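**Pacheco Court** is a residential development in the Clutenmont district, on the north side of Plokex. It has 29 townhouses and 33 apartments, arranged around a shared courtyard. The site was previously a bus depot, which closed when services moved to a larger yard outside the city.

## History

The depot land was sold to the developer Plurkeneo after two earlier plans for offices fell through. The first planning application proposed a single tower and was turned down on grounds of height. A revised plan, with no building taller than four stories, was approved the following May.

Work began with the removal of fuel tanks and contaminated soil from the southern half of the site. The townhouses were built first and sold individually. The apartments were finished later and are mostly rented.

## Layout and buildings

The townhouses stand in three rows along Depot Lane and have two or three bedrooms each. All have a small rear yard and one covered parking space. Kitchens are at the front of the house, with the living room opening onto the yard. The end units are slightly wider and have an extra window on the stairs.

The apartment building fills the east side of the courtyard. It has one- and two-bedroom units, the largest of which measures 1,169 square feet. Ground-floor apartments have private patios, and those above have balconies facing the courtyard. A bicycle room and a laundry room are in the basement.
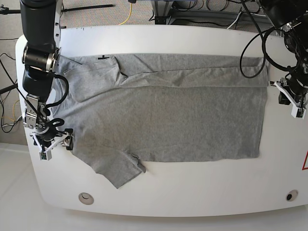 The old depot office, a two-story brick building, was kept and converted. Its ground floor is leased as a dental practice, and the upper floor is a meeting room for residents. The depot's clock was repaired and put back above the entrance.

## Ownership and management

Townhouse owners hold the freehold of their lots and pay a yearly charge toward the upkeep of the courtyard, lighting, and drains. The apartment building remains the property of Plurkeneo, which runs a leasing office in the lobby. Leases are normally for one year. Cats are allowed in all apartments, and dogs only in those with a patio.

## Location

Pacheco Court is almost 3,000 feet from Clutenmont station. The nearest bus stop is at the corner of Depot Lane and Mill Street. An elementary school and a branch library are on Mill Street, east of the development.

## See also

- Clutenmont
- Housing in Plokex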